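Updated 6/20/23 for the Gidey arm with the Triseck two-finger gripper

# Setting up the wrist view in the simulated kitchen cell

The Wistano setup guide says the simulated cell is "ready out of the package." I have set it up on two machines now and I don't believe it. What you get is an arm that moves, a gripper that opens, and a wrist view that looks fine until you try to close the fingers on something. These are the steps I use to get it into a state I'd trust for a week of runs.

You need the Gidey arm model, the Triseck gripper model, and the kitchen scene that comes with Tisitz. Use a clean copy of the scene. If someone has already "fixed" the gripper offset in yours, throw it out and start over.

## 1. Check the gripper mount before anything else

Load the arm alone, no kitchen. Open the joint panel and send the wrist to zero. The gripper body should sit square on the flange with no gap. The default mount file has the right translation and, in my copy, the wrong rotation. The release notes from April claim this was corrected. Look for yourself.

1. Open the mount file and find the rotation entry for the hand.
2. Set it to match the flange drawing that came with the arm model.
3. Reload and turn the last joint through its full travel. The body should spin in place. If it wobbles, the offset is wrong too.

Don't correct a wobble by nudging the camera. I've seen that done, and it hides the fault until the first grasp.

## 2. Open the fingers and zero them

Command the fingers fully open, then fully closed, then open again. The number in the panel should come back to the same value each time. Mine reads 1390 counts at full open, and the manual gives no figure at all, so write down what yours says.

Closed is where I have my doubts. The panel reports zero as soon as the command is sent, whether or not the fingers have arrived. Step the simulation forward by hand and watch the fingers themselves. On my machine they needed 152 steps to settle. If your script waits for less than that, it is reading a number that means nothing.

## 3. Bring in the kitchen

Now load the scene and move the arm in over the work area. Go slowly, and keep the fingers open and empty for the whole move. Stop when the black grid is in the wrist view with the fingers up in front of it.

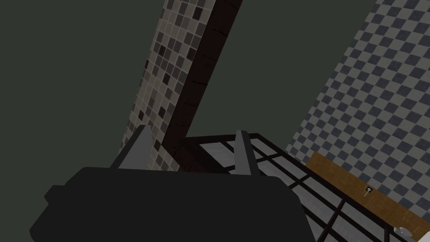 *Triseck bench notes*

A tilted view like this one bothers people, and they go straight to the camera settings to level it. Leave it alone for now. The camera rides with the hand, so any roll in the wrist tips the walls over. What you want to know is whether the gripper stays put in the view when the arm moves. Jog the arm a little in each direction. The kitchen should slide past behind the fingers while the black housing stays exactly where it was, lower left. If the housing drifts, the camera has been attached to the wrong link.

The patterned walls are handy at this point. Edges of the checkered tile should stay straight as you jog. If they bow, the lens setting is off – go back to the scene defaults and try again.

## 4. Collision shapes, or the part I'd never skip

The visual model and the collision model are separate files, and there's no guarantee they agree. Turn on the collision overlay. Check these:

- both fingers, tips included
- the gripper housing, especially the ledge on its side
- the bars of the grid
- the openings between the bars

That last one catches a lot of setups. Some versions of the scene treat a grid as one solid slab, and then a fingertip will never go into an opening no matter what you tell it. Lower one open finger toward a gap with the speed turned right down. If it stops dead at the top of the bars, you have the slab. Swap in the detailed collision mesh. It will cost you frame rate, and the guide says the cost is "negligible." It was not negligible for me.

## 5. Run it and keep a log

Run the open-close-jog cycle unattended and save the finger readings. I got through 209 cycles before the open value slipped, and a restart brought it back. I don't know the cause. Support at Wistano suggested a driver update, which I installed, and I haven't seen enough runs since to say it did anything.

Save the mount file, the finger values and the collision setting together in one folder. Package updates overwrite the mount file without asking – keep your copy somewhere else and compare the two after every update.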